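Parish of Collthorpe and Flosthorpe
Parish News

Lenten suppers move to the Flosthorpe hall

The Lenten soup suppers will be held at the Flosthorpe hall this year while the floor at Collthorpe is being replaced. Supper starts at 6 p.m. and Stations of the Cross follow in the church at 7:15. The side door on the car park side will be open from 5:30. Please don't use the front steps after dark until the light has been fixed.

Last year the suppers raised $1,521 for the food pantry at Flitmont, which covered the pantry's bread order through to the middle of winter. The pantry has asked for the same kind of help again. There is no set charge for supper. A basket will be on the table by the door and people can put in what they like, or nothing. Anyone who can't come but would like to give can use the envelopes at the back of either church. Write "Lenten supper" on the front so the money doesn't end up in the general collection.

Nabila Pattinasarany is organizing the soup again. She needs two pots each week, one of them without meat or fish stock. So far the first and third weeks are covered. Pots should arrive hot, as the Flosthorpe stove has only two working burners and one of those is needed for the kettle. If you are bringing a slow cooker, bring an extension cord as well. Put your name on the lid and on the base. We still have three lids from last Lent in the cupboard under the hatch, and their owners are welcome to come and claim them.

Bread, butter and fruit will be supplied. Please don't bring desserts. Several people have asked about this and the answer is the same as before: the suppers are meant to be plain, and the cakes can wait for the Easter morning tea.
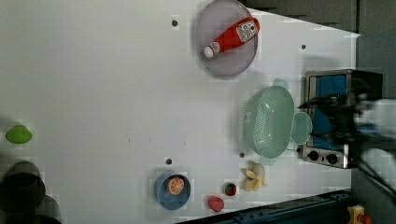
The rule about what goes on the supper table has been the subject of some discussion since February, when Father Štěpánek gave his talk on fasting. Father Kvido's point was that a simple meal during Lent is an old custom and a useful one, and that it ought to be easy enough for children and older people to join in. He does not want anyone policing the table. A few families have said their younger children won't touch lentil soup, and there will be plain pasta for them, drained in a colander like the green one and served with butter or with ketchup from the bottle. Father said he would be having ketchup himself if the split pea turned out as it did last year. The usual rules on abstinence from meat apply on Fridays, and the sheet in the porch sets out who is bound by them and who is excused. People who are unwell, pregnant or doing heavy work should eat properly and speak to Father if they are worried about it.

Stations of the Cross will be led by a different group each week. The confirmation class has the first week and the choir has the second. Sihan Li has the booklets and will hand them out at the church door. There are 70, so families are asked to share. The large-print copies are on the shelf beside the hymn books and should go back there afterwards, as two went home with people last year and have not been seen again.

After Stations in the fourth week, Hatsue Yagi will give a short talk about her walk to the shrine at Pillai. She went with a group from her sister's parish and walked the last part in heavy rain. She has offered to answer questions from anyone thinking of going next year. The talk will be in the church, as the hall has to be locked by 8:30.

Confessions will be heard from 5 p.m. before each supper. There will also be a penance service shared with Flitmont in the week before Palm Sunday, with visiting priests. The time will be given in the next newsletter.

A note on the hall floor, as people have been asking. The old boards at Collthorpe have come up and there is more rot near the kitchen end than expected. The extra work will cost a little over $2,000. It will be paid from the building fund, and none of the Lenten supper money will go toward it. The playgroup and the Saturday lunch are both at Flosthorpe until further notice.

Drivers are needed for parishioners who normally walk to Collthorpe. If you can take one or two passengers, or if you need a lift, please give your name to Ningsih Halim after Mass or leave a message with the parish office. Pickups will be from the Collthorpe church gate at 5:40 p.m., and cars will leave again as soon as Stations has finished.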